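Workshop notebook, Jurkdale unit
July 26, 2026
Present: Simone Brito, Genivaldo Bezerra, Jailson Rezende for the morning

Second session with the Godik two-arm kit we have on loan from Rodton. The loan runs out before the end of the month, so I am writing up as I go and will sort out the spelling later. The quote on the table is for one pair of arms with wrist cameras, the fixed camera and the teaching software. Gripper fingers are listed as a consumable, which Gleice wants priced separately before she signs anything.

Task is the cup rack again. Light blue cups, gold wire rack, a cup to be put on or taken off by either arm. We picked it in May when Valquíria was drawing up the test list, on the grounds that thin shiny wire is awkward for cameras and light cups punish a bad grip.
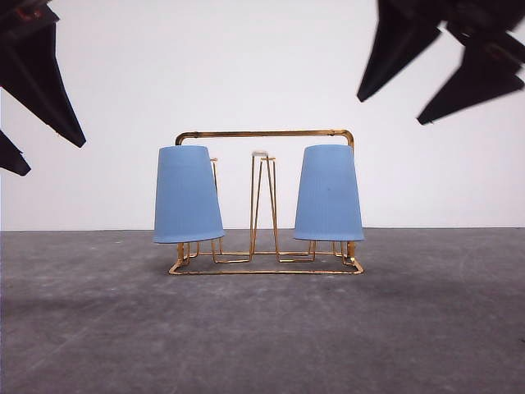 Setting up took longer than the manual says. The base plates have four bolts each and the left one still wants a washer. Genivaldo did the arm-to-arm calibration from the menu, got error 3032, restarted the controller and got through on the next go. The manual has no entry for that code. I have asked Rodton support and will paste the answer in here when it comes.

Software notes. The replay screen is good. You can scrub through all the camera views together and mark a point to retrain from. Saving is poor - it drops you back to the top folder every time, and a session name can't be longer than 20 characters. Jailson lost a set of marks that way and had to do them again.

Wrist camera next. With the gripper open, both fingers stay in view along the bottom of the picture, so you can judge the gap against whatever is ahead. I had expected to move the mount and left it alone.

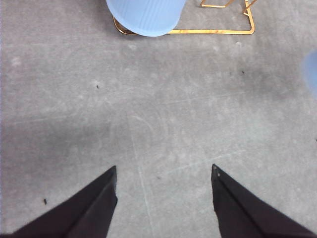
Simone Brito

The floor has more marks on it than I would like for a vision test. Scuffs, pale lines, small specks. I don't want to clean it up too much, as the customer's floor at Rocha will be no better, but we should keep it the same between sessions or we can't compare anything.

Close in, focus is the thing to raise with Rodton. Cups near the gripper go soft on the wrist view while the wire stays a bit sharper. I can't find a focus setting in the software. Genivaldo thinks it is fixed at the lens. 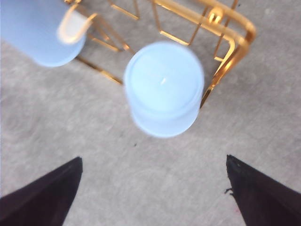 Wrist view, gripper open, cup ahead and rack behind.

Fingers also need looking at. There is a bit of loose fibre at one tip. Check both arms before the next run and note it on the sheet, with the side.

To do:
Washer for left base plate (Jailson)
Chase Rodton on 3032 and the focus question (me)
Price for spare fingers, more than 2 sets, to Gleice
Ask Valquíria if the rack task stays on the list or moves to the Rocha visit
Back up the session folder before anyone updates the software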